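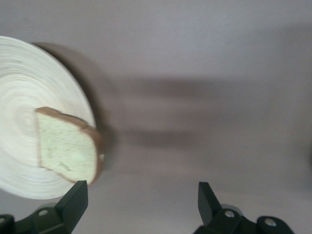

Plate on the table, a weekday

I have now read three articles telling me that the size of my plate decides how much I eat. Buy smaller plates, they say, and you will lose weight without noticing. I am not convinced, and I have been eating off plates for a long time.

The piece that set me off was in the Triddale weekly, November 2019, next to an ad for a sale on, yes, small plates. It said that a person who switches to a smaller plate saves 642 calories a day. Where does a number like that come from? A day of whose meals? I looked for a source and the article pointed to a website, and the website pointed to a different article, and that one was a list of kitchen tips with no source at all. I gave up there.

So in May I had already tried it, as it happens, before anyone told me to. I bought two of the little plates from the Zirneck shop when my old ones chipped. I kept it up for 7 weeks. What I learned is that I am able to go back to the stove. A small plate of rice is a small plate of rice, and then it is a second small plate of rice. My weight did what it always does, up a bit after holidays and down a bit when I have a cold.

I'm willing to believe some people serve themselves less and stop there. Fine. But "some people, sometimes" doesn't sell a dinner set. The Pasaribu catalog has a "portion plate" with lines painted on it to show where the meat goes, and it costs more than the plain one. You are paying extra for the paint. My grandmother had one size of plate, big, and she decided how much food went on it with a spoon.

A reader in Vindondale wrote to say the color matters too, and that blue makes you less hungry. Maybe. I'd want to see who was asked, and whether they liked what was for dinner. I can tell you that a blue bowl has never slowed me down with soup.

The little plates are in the cupboard under the big ones now. They're good for toast. If anybody has the real study behind that calorie number, send it over and I will read the whole thing, tables included.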